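Infant Sleep Clothing: Layers, Warmth and Fit
Handout 3, Early Care Course, Kalten
Reading time: 2 minutes

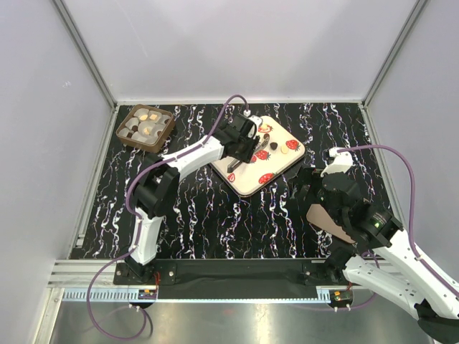 Warmth in sleep clothing comes mainly from the air held between layers. Two thin layers usually hold more than one thick layer of the same total weight, and one of them can be taken off without waking the baby fully. Bulk under the arms and behind the neck should be avoided.

1. Terms

Base layer: the garment next to the skin, normally a vest or sleepsuit.
Outer layer: a sleeping bag or a second suit. Loose blankets are treated in Handout 4.
Fabric weight: given in grams per square metre. A higher figure means a heavier cloth, which may or may not be a warmer one, depending on the weave.

2. Checking temperature

Feel the chest or the back of the neck. Hands and feet are often cool and are a poor guide. If the skin is damp or hot, remove a layer and check again after ten minutes. Hats are not worn for sleep indoors.

3. Fit

The neck opening of a sleeping bag must be too small for the head to slip through. The armholes should lie close without marking the skin. There should be room below the feet for the legs to bend and kick. Buy for present size. A bag bought to grow into fails on the first point.

4. Washing

Wool shrinks with heat and rubbing together. Wash at 30 degrees on a wool cycle, without softener, and dry flat. Cotton will take a hotter wash but may lose length, so measure the neck opening again after the first few washes.

5. Exercise

Keep a sleep record for one week in March. Note room temperature at bedtime and again before the morning feed, the layers worn, and how the neck felt at each check. Bring the record to the next session. Those without a baby at home may use the Holanda record sheet.

Notes by Borghild Torvik

We use cookies to remember your settings. Accept / Manage

Comments (3)

Raimonds Kuusk
Does section 3 apply to bags with sleeves?

B. Torvik
Yes. Check the cuffs as well, they should stop at the wrist.

fletmum
Where is Handout 4? The link goes back to this one.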